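## 4. 상판 오일 마감과 첫 관리

이 장은 Balis 테이블의 다리 조립(3장)이 끝난 다음에 읽어 주십시오. 상판은 공장에서 샌딩까지만 된 상태로 포장됩니다. 오일은 사용자가 직접 발라야 합니다. 처음 하시는 분도 순서를 지키면 어렵지 않습니다.

### 4.1 준비물

- 상자에 들어 있는 Jultel 오일 1병
- 보풀이 없는 면 헝겊 여러 장
- 240번, 320번 사포
- 마스킹 테이프
- 니트릴 장갑
- 뚜껑이 있는 금속 통 (사용한 헝겊을 담는 용도)
- 물

전동 샌더는 권장하지 않습니다. 회전 자국이 남으면 오일을 바른 뒤에 더 잘 보입니다.

> **주의:** 오일이 묻은 헝겊은 저절로 열이 나서 불이 붙을 수 있습니다. 뭉쳐서 쓰레기통에 버리지 마십시오. 물에 완전히 적셔서 금속 통에 넣고 뚜껑을 닫은 다음, 지역의 폐기 규정에 따라 처리하십시오.

### 4.2 작업 장소

실내 온도가 18도에서 30도 사이인 곳에서 작업하십시오. 창문은 두 개 이상 여는 것이 좋습니다. 장마철, 특히 7월에는 건조 시간이 많이 길어집니다. 이 기간에는 제습기를 사용하시고, 바람이 상판에 직접 닿지 않게 방향을 돌려 주십시오.

직사광선이 들어오는 자리도 피해 주십시오. 오일이 표면에서만 먼저 마르고 안쪽은 끈적하게 남습니다. 이렇게 된 표면은 다시 갈아내는 방법밖에 없습니다.

### 4.3 표면 준비

1. 바닥에 종이나 비닐을 깝니다.
2. 상판 아래의 앞판(에이프런)과 다리 윗부분에 마스킹 테이프를 붙입니다. 도장된 면에 오일이 묻으면 누렇게 변할 수 있습니다.
3. 240번 사포로 나뭇결 방향을 따라 가볍게 밉니다. 결과 직각으로 밀지 마십시오.
4. 모서리는 손가락으로 사포를 감싸서 두세 번만 지나갑니다. 많이 밀면 모서리가 둥글게 됩니다.
5. 물을 조금 적신 헝겊으로 상판을 닦고 30분 기다립니다. 이때 나무의 잔털이 일어납니다.
6. 완전히 마른 것을 확인하고 320번 사포로 한 번 더 밉니다.
7. 마른 헝겊으로 먼지를 모두 제거합니다. 상판 옆면의 먼지도 잊지 말고 닦으십시오.

### 4.4 오일 바르기

1. Jultel 오일 병을 1분 동안 천천히 흔듭니다. 세게 흔들면 거품이 생깁니다.
2. 보이지 않는 아랫면에 먼저 조금 발라서 색을 확인합니다.
3. 헝겊에 오일을 묻혀 먼 쪽 가장자리부터 가까운 쪽으로 바릅니다. 오일을 상판에 직접 붓지 마십시오.
4. 결 방향으로 길게 펴 바릅니다. 마른 부분이 보이면 그 자리만 조금 더 바릅니다.
5. 15분 후에 남은 오일을 깨끗한 헝겊으로 모두 닦아냅니다. 손바닥으로 만졌을 때 미끄러운 느낌이 없어야 합니다.
6. 9시간 이상 말립니다.
7. 3번부터 6번까지를 한 번 더 반복합니다.
8. 마스킹 테이프를 낮은 각도로 천천히 떼어냅니다.

> **참고:** 116번 색상(적갈색)은 두 번째 바를 때 색이 눈에 띄게 진해집니다. 한 번에 두껍게 바르는 것으로 같은 색을 만들 수 없습니다. 얼룩만 생깁니다.

붉은 계열의 색은 벽과 다리의 색에 따라 느낌이 많이 달라집니다. 색상을 아직 결정하지 않으셨으면 오일을 개봉하기 전에 Chaudhry 대리점에서 색상 견본을 빌려 보십시오. 견본은 낮에 한 번, 저녁에 조명을 켜고 한 번 보시는 것이 좋습니다.
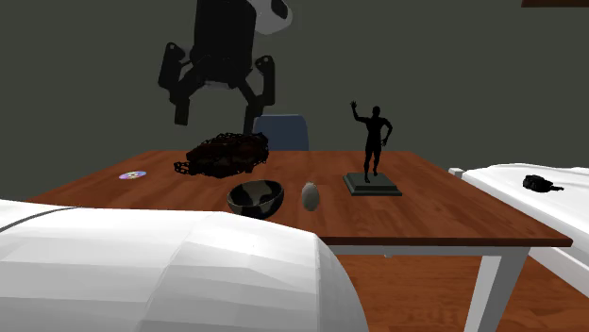 *그림 4-1. 적갈색 나무 상판과 밝은 색 앞판의 조합 (컴퓨터 렌더링). 결을 따라 진한 줄무늬가 보입니다.*

### 4.5 첫 주의 사용

오일은 만져서 마른 것 같아도 안쪽이 단단해지는 데에 시간이 더 필요합니다. 두 번째 건조가 끝난 날부터 7일 동안 다음 사항을 지켜 주십시오.

- 뜨거운 그릇이나 젖은 컵을 직접 올려놓지 않습니다.
- 식탁보와 고무 매트를 깔지 않습니다. 공기가 통하지 않으면 자국이 남습니다.
- 물걸레 대신 마른 헝겊으로 닦습니다.
- 무거운 물건을 끌어서 옮기지 않습니다.

물을 흘렸을 때는 바로 눌러서 닦으십시오. 하얀 자국이 남으면 하루 동안 그대로 두고, 없어지지 않으면 320번 사포로 그 부분만 가볍게 민 다음 오일을 얇게 바릅니다.

### 4.6 평소 관리

중성 세제를 아주 조금 탄 물로 닦고, 마른 헝겊으로 한 번 더 닦습니다. 알코올, 표백제, 매직 스펀지는 사용하지 마십시오. 표면이 건조해 보이면 4.4의 순서로 오일을 한 번만 바릅니다. 일반 가정에서는 일 년에 한 번이 적당합니다.

Rerisau 왁스를 함께 쓰실 경우에는 반드시 오일이 완전히 굳은 다음에 바르십시오. 왁스를 먼저 바른 상판에는 오일이 들어가지 않습니다. 왁스의 제거 방법은 6장에 있습니다.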